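Tips > House and Garden > Gales and Heavy Rain

Kitchen Workshop Laundry Garden Ask Us

Storm tips I've tried, and what I think of them

Dzintra Sepp
07/03/2024
591 shares

Every time a gale warning goes out, the same lists of advice come round again. I have lived on the windy side of Wusley long enough to have tried most of them, and a fair few are rubbish. Some work. I've put down what I think of each, and you can do as you like with it.

Tape on the windows

Don't bother. A big cross of tape does nothing to make glass stronger. All it can do is hold some of the bits together if a pane goes, and I am doubtful about that as well, having seen how well tape sticks to a cold damp window in October. What you will get is a morning with a scraper and white spirit. If you're worried about a pane, close the curtains, move the bed away from it and find something flat to put over the outside before the wind gets up. Check the catches too. Ours rattled for years and the cure was a new screw.

Sandbags

People swear by them. Proper ones, properly laid, will slow water down at a door. The trouble is that most of us end up with two half-split bags from behind the shed, dumped side by side with a gap between them that you could post a loaf through. Lay a sheet of thick plastic against the door first, then put the bags on top of it like bricks, with each one covering a join, and tread them down. Fill them half full so they flatten. A bag stuffed tight sits there like a football and the water goes round it.

I have also been told to fill bags with cat litter, old compost, or nappies. The compost one I tried. The hall smelt until spring.

Garden furniture

"Tie it down," say the lists, and never say what to. I've seen a table tied to a parasol and the pair of them in next door's pond. Turn the table upside down on the lawn, put the chairs in the shed, and if you have no shed, lay them flat along the wall on the sheltered side. A water butt is fine if it's full. Ours holds 200 litres and has never moved. Empty, it went down the lane in the big blow of 2000 and came back with a different lid.

Trampolines: take the net off at the very least. Those corkscrew pegs sold for the job are good in clay and next to useless in sandy soil, whatever the packet says. Give one a hard pull before you trust it.

Mending a torn cover

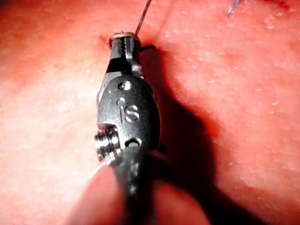 A log-pile cover or tarpaulin nearly always rips at an eyelet, and the usual advice is to slap tape on it. I've yet to meet the tape that lasts a winter out of doors. Stitching does last, provided you fold the edge over twice and sew a patch of the same stuff behind it. A straight needle is a misery here, as you can't get your hand round the back of a cover that's already roped down. Get a curved one, and grip it in small pliers with fine teeth, right at the tips of the jaws like the little needle in the photo. Then turn your wrist and let the curve do the work. Shoving it straight through will only bend it. Use waxed thread, knot off every few stitches so that one snapped thread doesn't undo the lot, and rub a candle stub along the seam afterwards. I was told the candle makes it waterproof. It doesn't, but it does slow the drips.

Filling the bath

This one gets laughed at and I used to laugh as well. Then the pumping station lost its power and we had nothing in the taps until the next night. Bath water will flush the loo, which is the thing you'll miss first. I wouldn't drink it, so fill clean bottles for that. Test the plug beforehand, though. Ours leaks, and a full bath is a damp bath by breakfast. A flannel wrapped round the plug helps.

The coin on the ice

You freeze a cup of water, lay a coin on top and put it back in the freezer. If the coin has sunk when you get home, the freezer has been off for a good while. It's a clever idea and it does tell you something. What it won't tell you is whether the fish fingers are safe, since the coin can't sink until the ice has well and truly gone. I'd sooner keep the lid shut and put a folded quilt over the top (well clear of any vents, and off again once the power's back). If you were at home, you'll know how long it was off anyway.

Candles

Every list has candles on it. I'd cross them off. A draughty house in a gale is the worst place for a naked flame, and a cheap torch pointed at the ceiling lights a room better. Six batteries in a drawer, all the right size, are worth more than a box of tea lights. Check the size. I had a drawer full of the wrong ones.

Gutters

Dull, and the only job on this page I'd call essential. Most of what gets blamed on the storm is a gutter full of moss. Scoop it out with a cut-down milk bottle, pour a bucket of water in at the far end and watch where it goes. Gutter guards of the brush sort are said to save you the trouble. Mine collected leaves very nicely and I had to clean the brushes as well as the gutter, so they are in the garage if anybody in Wusley wants them.

6 comments
Print Save Back to Gales and Heavy Rain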